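Chamado 2183 — Publicações agendadas não aparecem no blog
Abertura: domingo, 31 de agosto de 2025
Plataforma: Valenbridge

A autora informa que os textos programados após a pausa permanecem como rascunho.
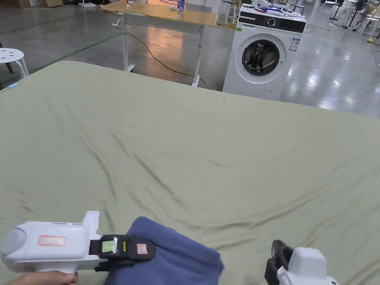 Keerthana Devadiga: O painel mostra 21 textos na fila, todos com o horário já vencido. Nenhum foi ao ar.

O suporte verificou o fuso horário da conta — correto — e reiniciou o agendador.
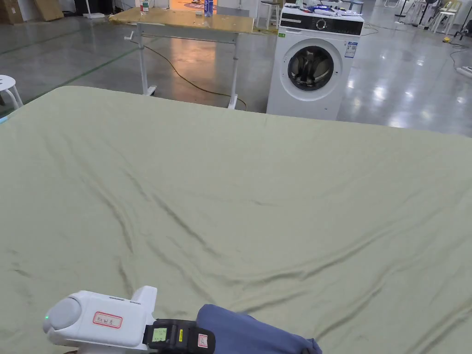 Janaka Akanda respondeu que o erro persiste e que os assinantes continuam sem receber o boletim.

Identificou-se conflito com o módulo Filtness, desatualizado desde janeiro. Solicita-se desativá-lo e reagendar um único texto.

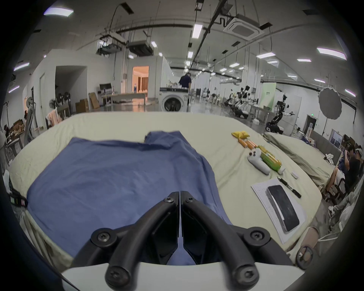

Situação

Aguardando retorno da autora.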